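Dashboard Tickets Assets Purchasing Knowledge base Sign out

Purchasing > Equipment requests > Small-format stores > Shelf restocking arm, Brusska counter shop

Status: Open – waiting on vendor quote
Opened: 14th June
Requester: Normunds Liepiņa, store operations
Assigned to: Equipment planning
Priority: Normal

Original request

We have budget for one mobile restocking arm for the small shops, to be bought before the July cutoff. The quote from Tokgöz came back with the standard two-finger gripper and I don't think it will do the job in the Brusska shop. Please check before I sign. I need to know if we should change the gripper, change the shelf, or put the money somewhere else.

Problem as reported

The Tokgöz demo unit was tested at the Dendmont depot on boxed goods: tea, crackers, small cartons. It picked and placed 200 boxes with 2 drops. On the same day we gave it a tray of instant noodles and bagged snacks. Out of 60 packets it got 153 grip errors in the log, so more than two retries for every packet. It finished the tray, but far too slowly to be any use. The Brusska shop sells mostly packets and bags.

What I have tried so far

1. Lowered the grip force from the default to the lowest setting. Fewer crushed packets, more slips.
2. Changed the approach angle so the fingers come from above. Fine for a packet lying flat, bad for anything standing up against the back of the shelf.
3. Asked Tokgöz if the Nurumus suction head fits the same wrist. They say yes with an adapter plate. No price yet.

Reply – Equipment planning

Thanks. Before we go back to Tokgöz we need the real shelf layout. The depot rack they used has straight dividers and one product per lane. Can you send something from the shop itself with the shelf being worked by hand? We want to see how close the items sit and how a person gets them in and out. Also send the depth of each shelf and the clear height between the two levels.

Reply – Normunds Liepiņa

Measurements are in the attached sheet. The shelf in question is the gray metal one with the snacks and noodles. It's the hardest one in the shop, so if the arm can handle it the rest should be easy.
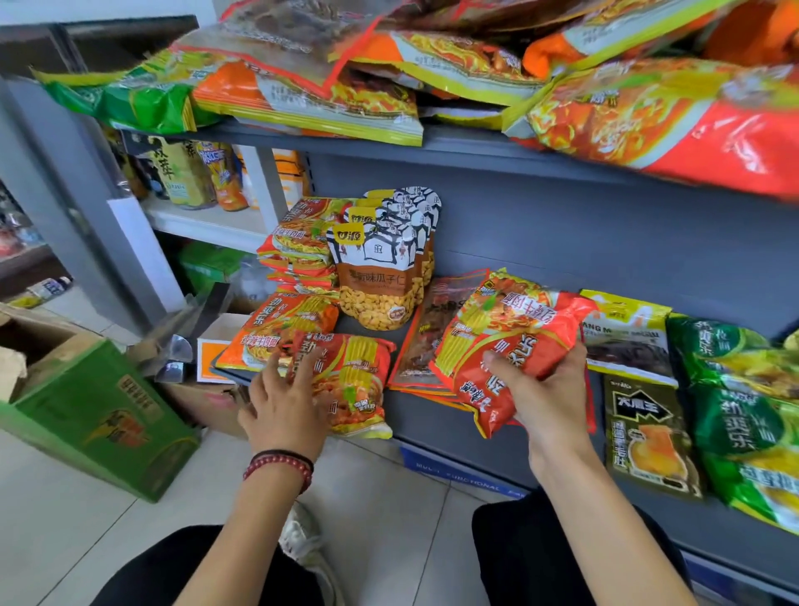 Snack and noodle shelf, restocking by hand. Upper level bags, lower level packets and pouches.

Things I would point out from the shop side. The bags on the upper level overlap, and one of the large ones hangs over the front lip. When I fill this shelf I push a bag back with one hand and place with the other. A single arm can't do that unless it sets the item down first. The lower level mixes noodle packets stood up against the back panel with stand-up seed pouches right beside them, and other packets lie flat or lean in front. There is not much room to get a finger in beside anything.

The boxes on the floor also matter. The mobile base has a fixed footprint and the arm has to stand square to the shelf. We would have to keep that floor clear during the run.

Reply – Equipment planning

That helps a lot. Going through it against the spec:

Gripper. The two-finger unit needs a free gap on both sides of the item. It would have that on very few of these. We don't think more tuning will fix it, so please stop spending time on grip force. The suction head only needs one face. Noodle wrappers are the open question, as they wrinkle and the cup can lose its seal. The pouches have a flatter front and may be easier.

Shelf. Dividers would give each product its own lane and would help any gripper. They would also cut down how much fits on the shelf. Can the shop live with fewer items out at a time if the arm refills more often?

Vision. Several of the packets are close in color. There are orange packets of 劲爽乐 noodles and green ones of the same brand on one level, and red and orange bags above. Tokgöz trains the camera from a product list with front views. On this shelf some fronts are partly covered, and the packet in the right hand is upside down. Ask them if the software can recognize an item from any side or only upright. If it's only upright, someone has to sort the tote first and that labor has to go in the budget.

Upper level. We would leave it out of phase one. Large soft bags stacked on each other are outside what either head is rated for.

Reply – Normunds Liepiņa

Agreed on leaving the upper level. On dividers: yes for the noodles, no for the pouches, because we change those too often. I called Tokgöz about recognition. They say it reads the front and back of a packet but not the short ends, and upside down is fine as long as the front is facing the camera. I asked for that in writing and have not received it.

Who pays for the adapter plate if the suction head doesn't work on our packets? I don't want to end up owning both heads and using neither.

Reply – Equipment planning

Nothing gets paid until there is a trial. We have asked for the following and will hold the order until we get it:

– One suction head and adapter plate on loan, fitted by Tokgöz.
– A run in the Brusska shop, lower level only, with the same 60 packets used at Dendmont so the two logs can be compared.
– Pouches run separately from noodle packets, each with its own error count.
– A written price for the head, the plate, spare cups and the yearly service visit as separate lines. The first quote put service under "other".

On our side the budget sheet needs three lines that are missing now: dividers for the lower level, staff time to load the tote, and a second battery. The base runs out before the end of an evening fill if it also has to drive to the stockroom and back.

If the trial is bad we suggest moving the arm to Dendmont, where the boxed goods are, and keeping the Brusska shop on hand restocking this year. The case for Dendmont on its own is weaker but it still stands up – we ran it with the two-finger gripper and no adapter.

Reply – Normunds Liepiņa

Fine with me. I have added the three lines. Dividers are priced from our usual shelving supplier, tote loading is at the evening rate. Battery is a guess until Tokgöz answers.

One more question for them. The lower shelf sits close to the floor and I would like to know how far down the arm reaches with the longer suction head on. The drawing they sent only shows the two-finger version.

Reply – Equipment planning

Added to the list. Ticket stays open, next update when the loan date is confirmed.

Related tickets

Tokgöz quote: service visit not itemized
Dendmont depot: charging point for mobile base
Nurumus suction cups, spare part numbers
Lower shelf dividers, measurements and supplier
Evening fill: tote loading times by shop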